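Desk meal

By Noemí Beltrán
8 November 2018

A desk meal is a meal or large snack eaten at a work desk or study table, usually with the lamp, papers and cords of the working day still in place. It overlaps with the packed lunch and the picnic, and borrows freely from both, but it has a character all its own. The furniture was chosen for work. The food has to fit in around it, and the table has to be a desk again when the meal is over.

Terms

English has a small and cheerful vocabulary for the practice. "Desk lunch" is the most common name and is used even when the food is eaten at night. "Desk picnic" suggests several dishes shared between people, and "spread" is used for anything that takes up more than one person's elbow room. In the Clarau student houses, where such meals are a much-loved habit, the word is "cetulau," after the Cetulau, a late-night food counter whose takeout regularly ended up on top of somebody's lecture notes.

Setting

The typical setting is a plain rectangular desk, often with a mat over the working surface. The mat matters more than one might think! It was meant for writing or for a mouse, but at mealtime it turns into a tablecloth: it marks out where the food goes, keeps bowls from sliding, and catches crumbs before they reach the wood. Dark mats hide a splash of sauce very well and show pale crumbs very badly (or very well, depending on how you feel about crumbs). Smooth ones can be wiped in place, while cloth ones need a shake over the sink or the balcony.

Lighting comes from whatever is already there. A jointed desk lamp is a wonderful thing to eat under, as it can be pulled low over the food or swung back to leave room for a bowl. Its base claims a corner of the desk, so the corner by the lamp tends to become the place for tissues, receipts and anything else that nobody intends to eat.

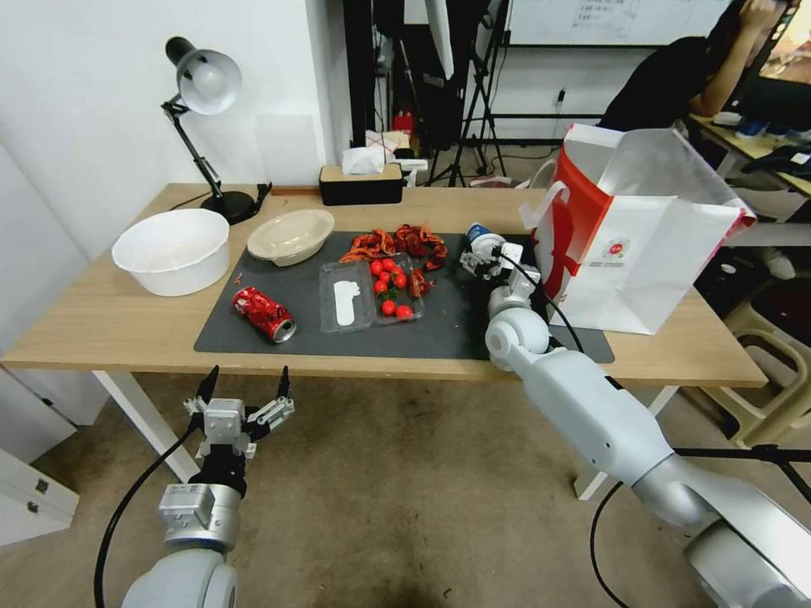

Liesbeth Schouten disagrees with the habit of clearing up only at the end, and wrote to say that a desk meal ought to be tidied as it goes: the can goes when the can is empty, the scraps go in the big bowl straight away, and the paper bag stands open beside you from the first bite. Her rule is that no one should ever have to move trash to reach food.

There is plenty to be said for her side. The opposing school, sometimes called the "one sweep" method, leaves everything where it falls and deals with it in a single pass. It makes for an easier meal and a longer cleanup, and it works best with foods that leave large, dry remains.

Containers

Desk meals rely on a lively mix of borrowed, bought and throwaway containers. The most useful is a deep round bowl or basin, which can hold salad at the start and peelings at the finish. Shallow bowls suit nuts, dips and things picked up with the fingers. Lidded containers earn their place by keeping food from meeting a keyboard.

A household booklet from the kitchenware shop Van Rooij, printed in June and handed out in 3,000 copies, advises setting out one empty bowl for every two full ones. Damilola Yusuf and Ruben Verschueren reached a similar arrangement in their survey of 1,125 desk eaters in Clarau. Some 90 percent of them kept a separate dish for scraps, and a good many used the lid of something else.
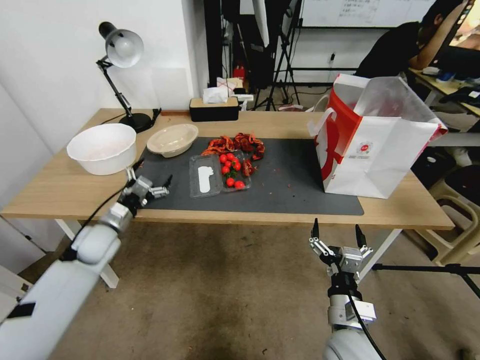 Choosing food for a desk is a real pleasure once you accept the limits, and the best choices are small, firm and fairly dry. Soup is possible but brave. Anything that needs a knife and real force is best left for a proper table, where there is no cord to saw at by mistake. Small fruit and vegetables are the stars, above all cherry tomatoes, which need no cutting, no plate and no fork. They are handy in a clear clamshell with two compartments, where the tomatoes can keep to one side, a few of them still on their green stems, and the other side is left over for whatever comes off: stems, pits, a label. Strong-flavored red foods such as dried chilies are delicious nearby but shed little flakes, and these travel a surprising distance across a mat.

Clearing

The usual order is food first, then trash, then crumbs. Leftovers are closed up and moved off the desk. Cans and bottles are emptied before they are carried anywhere, and a crushed can takes up far less of the bag. Bowls can be nested for the trip to the kitchen, the shallow one inside the deep one, with the scraps tipped out beforehand.

Crumbs come last. Brushing them toward the middle of the mat and lifting both ends works well on a soft mat. On a stiff one, a damp cloth drawn from the back edge to the front does the job, with the free hand or a sheet of paper held under the lip of the desk. Chili crumbs deserve a second wipe with a fresh cloth, and a thorough hand wash before anyone rubs an eye.

Variations

In the Daden reading rooms, desk meals are allowed at the long tables after closing, with cold food only. Zerrin Sezer has described a version there in which each person brings 2 dishes, one sweet and one salty, and the dishes are passed along the row in opposite directions until they meet.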